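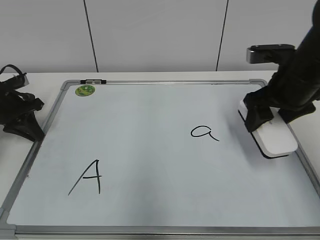 Gumbridge wrote in to say the arm is the cheap part, and that a year of fingertips, cables and clamps is what empties the jar. We agree, so plan for those first.

Price the whole bench before you order. Our last list came to $1655 without the arm, and $378 of that was spare finger pads and mounting hardware. Ask the seller for the pad price in writing — Ledesma and Iser quote it separately from the gripper.

Write down the jobs you want done this year. Wiping a board needs a decent grip and some reach. Working along a narrow seam needs slim fingertips, so check tip width before payload.
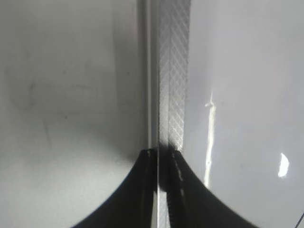
Shop Tips, No. 154

Measure the table, then add room for elbows and cable loops. Buy 2 of any cable that bends.

Used arms are fine if the joints are quiet. Lostonora sells them with a short return period — run every joint on the first day and keep the box.

Hold back almost a tenth of the budget until December.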